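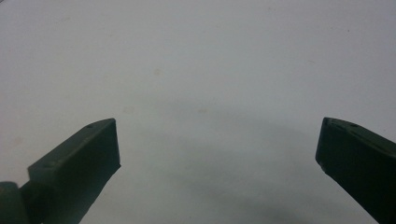

*Dark green gripper fingers, open, over a pale gray-white surface.*

**Plastic parts and storage heat**

Wostum has revised its storage note for molded and printed plastic parts, effective June. The upper limit for the Kakutcombe store is now 100 °F, measured at shelf height. The old note gave a limit for the room but did not say where to take the reading, and the top shelves ran warmer than the door sensor showed.

Gemechu Hadgu logged 166 readings across 3 bays. Bay 2 went over the limit in the afternoon on 12 of them — all on the top shelf, next to the duct. Long, thin parts should move to the lower shelves and lie flat. Short, thick parts can stay where they are.

Josard labels printed before June still show the old limit. Cross it out and write in the new one until the next roll arrives. Send questions about bay assignments to Hadgu before 3 p.m.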